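**Jastham path reopens for walkers in January**

I'm Fionnuala Ó Súilleabháin, I look after the walking program here in Jastham, and I've got good news to share! The Brerno path opens again this January, and you're all invited to come and walk it with me (dogs too, on a leash please).

We set off at 10 a.m. from the Camacho Street gate. It's an easy 2 miles on asphalt, so strollers are fine, and the bends keep it interesting even when the trees are bare.
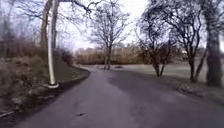 I love it most in winter, when you get so much more sky through the branches. Last year 51 people came along and I ran out of soup, so this time I'm making enough for 100. Bring your own mug!

The walk is free. Kids under 13 need a grown-up with them. Dritomik, the bakery on Camacho Street, is giving us rolls to go with the soup, and I can't thank them enough.

Reporters are very welcome, and I'm happy to talk on the way around or over lunch. Leave word for me at the Jastham parks desk and I'll call you back, usually by late afternoon.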